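## Small white gear slips on its shaft after reassembly

**Amarachi Nwosu**

I took apart the gearbox of a Druvik label feeder (model 2901) to clean it. The small gear on the motor side now turns freely on its shaft under load. No teeth are missing. The bore is plain and round, with no flat and no keyway. The larger gear it meshes with seems fine. The feeder runs on 24 V and worked until June. Can I glue the small one, or does it have to be replaced?

**Bustamante**

A plain round bore means a press fit. Once the gear has been pulled off, the bore is often slightly oversize and will not grip again. Lay the gear flat on a dark cloth or mat under a good lamp and look at the rim of the hole. A hairline crack there is the usual fault, and white plastic hides it well.

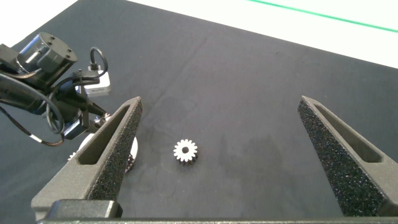 Does retaining compound work on a plastic gear?

On most plastics it holds poorly, and some anaerobic types will craze the material. Degrease the shaft, knurl it lightly and press the gear back on. If it still slips, replace it.

When ordering, match the tooth count, the outside diameter and the bore. Measure the shaft and not the hole – the hole has stretched.

**Noter**

had the same thing on mine, used superglue, lasted almost 10 minutes. bought a bag of 4 from Stokomura after that, one fit

**Amarachi Nwosu**

Found a crack at the bore, very short. Ordering a new one. The shaft measures 2 mm, so I will go by that.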